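Student robotics: marker cubes and practice objects
Posted in School & Club Projects, 16/08/2020

Our club is doing a unit on hand-held grippers and I'm writing up the Altov module. Any advice on tabletop practice before we program anything?

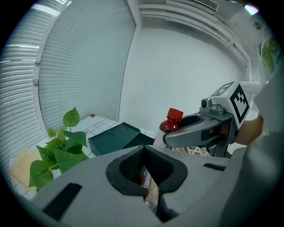
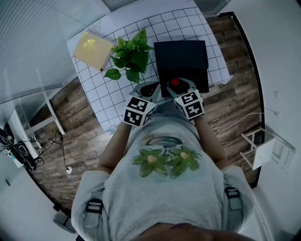

Marker cubes on the grippers, plant on the table.

What are the marker cubes for?
A camera reads the black and white pattern and software works out the position and angle of the gripper from it.

Despina Xenos
Start with a bottle and a ball. They need different grips, and the kids learn a lot from that. We did 15 tries per object in June and wrote each one in the logbook. Keep your hands clear of the printed faces.

Kudetti
Check your lighting first. Glare on the markers cost our programme a whole afternoon.

pudivitz
same as above, also print spare markers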